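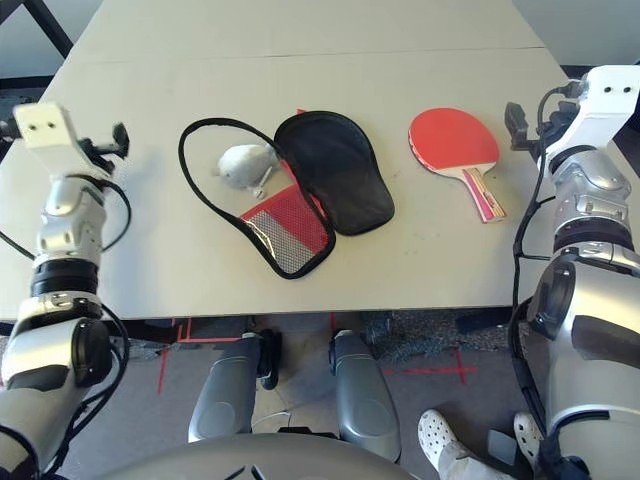 The songs should be heard in the dark, with the doors shut and the phones off, and the team behind Bovarwood has said so from its first day of rehearsals. Now it gets its wish. The old-style movie musical, shot in and near Irville over one long, rainy spring, opens at the Dunbar in October, with a live band in the pit for the first week of shows.

And what a week it promises to be! Bovarwood has eight songs, all of them new, and every one was sung on set instead of being mouthed to a finished track. That's a rare way to work (it means everyone else has to stand very still), but the clips shown to local press last month make a strong case for it. You can hear breath, shoes on floorboards, a door closing two rooms away. In the big train station number the lead's voice cracks on the high note, and the director kept it in.

The story is simple enough. Two sisters inherit a dance hall in a town called Tusby, a place that no longer has many dancers, and they give themselves one winter to fill it again. There's a romance, there's a rival hall across the river, and there's a father who won't come inside. Fans of the big studio musicals of the fifties will spot plenty of nods, from the painted skies to the staircase that seems to go on forever.

The director says the staircase came first. It was sketched on the back of a parking ticket before there was a script, and the whole second act grew up around it. "I wanted one place in the movie where people could only go up or down," the director told reporters after the clips were shown. "Then the songwriters asked what would happen if somebody sat down in the middle, and we had our love song."

That love song, "Half the Stairs," is already the one people hum on the way out. It starts with nothing but a piano and picks up the rest of the band one player at a time, until the brass comes in over the last verse and the camera finally lets go of the two leads and swings up to the ceiling. It's gorgeous, old-fashioned stuff, and it runs for a little more than six minutes without dragging.

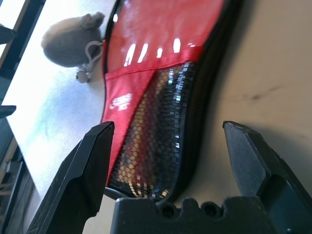
Vol. 51, No. 8

Casting took most of a year. The call for dancers brought in 3,890 audition tapes, a good number of them from people who had never been in front of a movie camera. Several of those newcomers made it into the hall scenes, and it's a joy to watch them. They dance like people at a wedding, a bit too close together and having a great time.

The costumes deserve a mention too. The hall crowd starts out in browns and grays, and the color creeps in scene by scene, a scarf first, then a tie, then a whole row of yellow skirts in the finale.

Seats for the opening week go on sale at noon on the first of the month, at the Dunbar box office and online. There are 4,000 of them across all the shows with the live band, and the theater expects those to go first. After that the movie moves to its regular run with the recorded soundtrack. A sing-along matinee, with the words on screen, is planned for November.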